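Counting Steps: What the Office Walking Challenge Did and Didn't Do
Speaker notes, Vilja Laaksonen
Ridgeway staff wellbeing day, January 2022

Slide 1. Title
Wait for the back rows to sit. Say who I am, say I ran the numbers for the Takovholm challenge and did not design it. Martti Kemppainen designed it and he has seen these slides. He disagrees with slide 5 and may say so.

Slide 2. What we were promised
Read the poster line out loud: "Walk more, feel better, work better." Three claims. Ask for a show of hands on who believes the first one. Then the third. Expect laughter, move on.
The poster cited no study. I asked for one and was sent a link to a shoe store.

Slide 3. Who signed up
683 people got the invitation. 400 signed up. That is a good response and I want to give credit for it.
Now the catch. The sign-up form asked how active people were already, and most of them ticked the top two boxes. We held a walking contest and the walkers came. Anything we say about "participants" after this is about people who owned the shoes before we started.
Pause here. It matters for everything that follows.

Slide 4. What a step is
Go slowly, people like this part.
The wristbands came from Gestum. They count arm swings and call them steps. Push a stroller and you get almost nothing. Fold laundry and you have walked to the bus stop. I wore two bands on the same arm for a day and they did not agree with each other.
If someone asks whether phones are better: sometimes. A phone on a desk counts zero while you walk to the printer.
Skip the bit about the dog if we are running late. 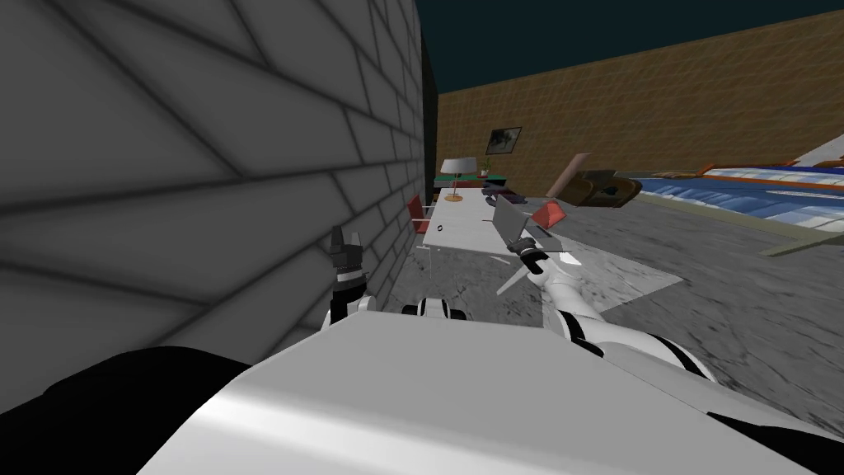

Rendered view: gray brick wall, one arm raised beside it.

Slide 5. Did people walk more?
Martti's slide in the first version said yes, with an arrow. Mine says we can't tell.
We had no count from before the challenge. The first week is the lowest week in the data, and it is also the week when half the help requests were about bands that would not pair. Numbers go up after that. Bands starting to work would look the same as people starting to walk.
By week 6 only 300 people were still logging. The average among those was higher than at the start. Of course it was. The ones who quit took their low numbers with them.
Don't rush. Someone always asks whether that means it failed. I don't know that it failed. I know the chart can't show it worked.

Slide 6. The leaderboard
Short slide. The top team stayed at the top the whole way through. Teams in the bottom half logged less every week after the rankings were posted.
I would not build much on that, it is one contest. But the vendor deck from Ideck called leaderboards "proven to motivate," and I'd like to know who was motivated, the people winning or the people watching them win.

Slide 7. Feeling better
The closing survey asked, "How much has the challenge improved your wellbeing?" The choices ran from "a little" to "a great deal." Read them out. Let people notice there is no box for "it hasn't."
Some of the comments were warm and I believe them. Two people on different floors started having lunch together. Somebody found a path behind the parking lot. I liked those more than anything in the spreadsheet.

Slide 8. If we do it again
Ask for a normal week of counts before announcing anything.
Keep track of people who drop out and ask them why.
Put "no change" and "worse" on the survey.
Drop the third claim from the poster unless someone is ready to measure it, and I would like to hear how.
Martti wants to keep the prizes. Fine by me.

Slide 9. Questions
Likely ones:
Isn't walking good for you anyway? Yes, probably, and you don't need me or a wristband to tell you. The question today was whether our program caused any of it.
What did it cost? Send them to Martti, the invoice went to his budget.
Can I keep the band? Yes. The charger has to go back to the front desk.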